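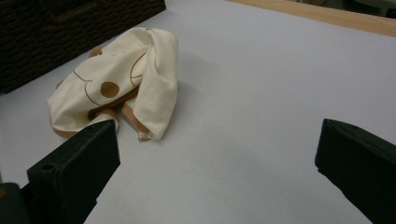
Quem somos

A Gerton é uma empresa pequena que escreve regras de boa prática para a recolha de dados de manipulação robótica. Começámos com sete pessoas numa sala emprestada pela Hedlund, e hoje somos 20. O fundador, Stellan Aasen, veio da manutenção industrial e trouxe de lá o gosto pelas instruções curtas, numa só página.

O que fazemos

Os nossos clientes gravam tarefas simples: tirar um pano de um cesto, cobrir um objeto, arrumar a mesa. Parece pouco, mas quando duas equipas trabalham de modo diferente, as gravações já não se podem comparar. O nosso caderno de regras, chamado Leviren, define como se prepara a mesa, como se segura cada pinça e quando um episódio deve ser repetido. Já revimos cerca de 2.000 episódios com ele.

As nossas regras de base

A superfície é clara e lisa, e fica livre entre os objetos da tarefa.
As pinças começam abertas e sem tocar em nada.
O operador usa mangas escuras e não fala durante a gravação.
Os cabos passam pelo lado de fora da mesa, nunca por cima da área de trabalho.

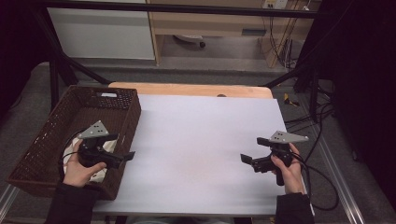 Um operador novo faz 100 episódios de treino antes de gravar para um cliente. Valter Hellström acompanha esta formação e lê todas as notas dos operadores à quarta-feira, de manhã. Se uma regra causa dúvidas, ela é escrita de novo - às vezes muda só uma palavra. A versão de julho, por exemplo, ficou mais curta do que a anterior.

Trabalhar connosco

Fazemos auditorias no local e também à distância, através da plataforma Trokura. O caderno é entregue em português e em inglês. Para pedir uma cópia ou marcar uma visita, escreva-nos pelo formulário de contacto.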